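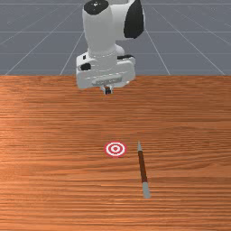
Club robotique : des nouvelles du stylo

Les adhérents qui suivent cette rubrique depuis la rentrée se souviennent que le groupe « manipulation » s'était donné un objectif modeste pour septembre : prendre un stylo et le poser sur une cible. Nous avions prévu deux séances. Nous en sommes à la sixième, et le stylo se porte très bien, merci pour lui.

Le travail se fait pour l'instant entièrement en simulation. Le vrai bras reste dans son carton tant que le virtuel n'a pas prouvé qu'il savait se tenir, règle adoptée l'an dernier après un épisode regrettable avec une tasse. La table simulée a un très beau veinage, auquel un membre du groupe a consacré une soirée entière pendant que les autres cherchaient pourquoi la pince se refermait avant d'être arrivée. Chacun ses priorités.

Pour ceux qui découvrent l'exercice : le stylo est couché sur la table, à côté d'une cible rouge et blanche. Le bras part en hauteur, doit descendre, saisir l'objet par le milieu du corps, le soulever, se décaler et le déposer sur le disque. Un enfant de trois ans y arrive, en mâchonnant le capuchon au passage. Notre programme, lui, a réussi 30 essais sur 200 lors de la dernière campagne. Matúš Trnka, qui anime l'atelier, préfère rappeler que la campagne d'avant s'était arrêtée à 6, et il a fait un graphique où la courbe monte de façon très convaincante à condition de ne pas regarder l'échelle.

Les échecs se rangent en deux familles. Dans la première, les doigts se ferment un peu trop haut et la pince repart vers la cible avec beaucoup d'assurance et rien dedans. Dans la seconde, elle touche le stylo de biais, et celui-ci s'en va rouler. La direction varie. L'orientation de départ est tirée au hasard à chaque essai, et le programme a manifestement une préférence pour les stylos bien rangés. L'équipe essaie maintenant de lui faire tourner le poignet avant la descente au lieu de le corriger pendant, ce qui paraît évident une fois écrit.

Côté logiciel, le groupe a donné au projet le nom de Vusedeck, au terme d'un vote plus long que l'installation du simulateur. Le code est sur le serveur du club, dossier Garkach, avec un fichier d'explications que l'on nous promet lisible. Les essais tournent la nuit sur l'ordinateur du fond. Prière de ne pas l'éteindre en partant, même s'il souffle, même s'il a l'air de souffrir. Le mot scotché sur l'écran n'est pas décoratif.

Prochaine étape : passer à 50 % de réussite avant la rencontre interclubs de Nelcombe, où l'équipe Skála présentera paraît-il un bras qui range des couverts. Nous ne sommes pas jaloux. Nous aimerions seulement savoir comment ils font pour les fourchettes.

L'atelier reprend à 18 h 30, salle habituelle. Les débutants sont bienvenus, de même que toute personne capable d'expliquer les quaternions sans soupirer. Apportez votre portable et, si possible, une multiprise. Pour les stylos, nous avons ce qu'il faut.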